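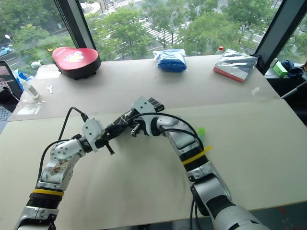
Gruddale Letter Swap: stuff people ask me

Last updated 7 June 2019

What is this thing?

It's a pen pal swap! You sign up, I match you with another person who likes getting real mail, and the two of you write to each other for as long as you both feel like it. I started it with my cousin's friends and my old coworkers, and we've now sent roughly 2,000 letters between us, which still makes me a little giddy.

How do you match people?

By hand, at my kitchen table, with a lot of tea. I read everybody's form and look for one or two things you'd enjoy talking about (birds, bad TV, your grandma's recipes, whatever). I don't match by age unless you ask me to. If you want somebody in another country, check the box, but remember that overseas stamps cost more and the wait is longer.

Do I need fancy paper and pens?

Nope! Half of my own letters are on notebook paper with the ragged edge still on. If you do catch the bug, I like the Thaler pads because ink doesn't soak through.

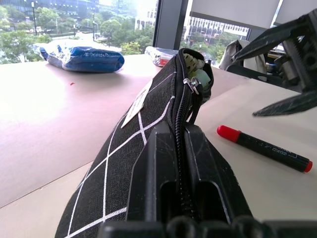

For pens I use whatever I grab first, and lately that's been the green Omier, a bit scratchy but I've gotten fond of it. Pencil is fine too, though it can smudge on a long trip, so fold the page with the writing inside.

How long should a letter be?

One page is plenty. My longest was five pages, both sides, mostly about a leaky roof, and I did apologize for it in the next one. Postcards count as long as you're not sending only postcards.

How fast do I have to write back?

Try for three weeks. Life happens, so if you're swamped, drop your pal a quick card saying so and they'll be fine. If you haven't heard anything in 2 months, email me and I'll check on them or find you someone new.

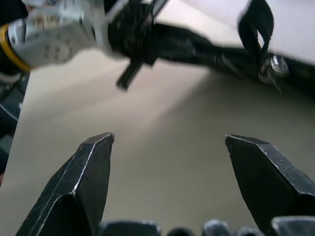 Can I send little extras?

Sure, flat things only. Stickers, tea bags, pressed leaves (not overseas, customs gets grumpy). Please no glitter. I opened one of those in the car and I'm still finding it in the seats.

Is my address safe?

Only your match gets it. I keep the list on paper in a drawer, and if you leave, your page goes through the shredder. You can use a PO box or a mailbox service if you'd feel better. A couple of our members use Fastside and like it.

What if my pal and I don't click?

Tell me and I'll rematch you, no hard feelings and no long explanation needed.

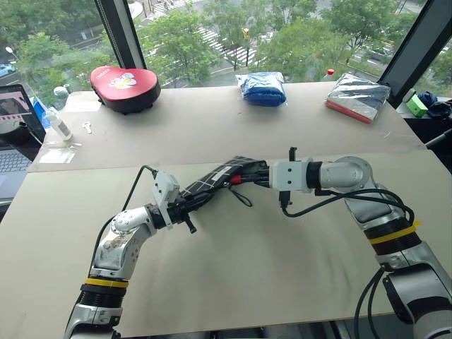 Johanna Gisler wrote in to say that she'd give it at least three letters before asking for a switch. Her first two from her current pal were all about the weather, she said, and then the third one had her laughing on the bus. Good point, Johanna, and I've put that on the sign-up form now.

When can I join?

Any time. I do the matching on the first weekend of the month, so if your form comes in after that, you'll be in the next batch.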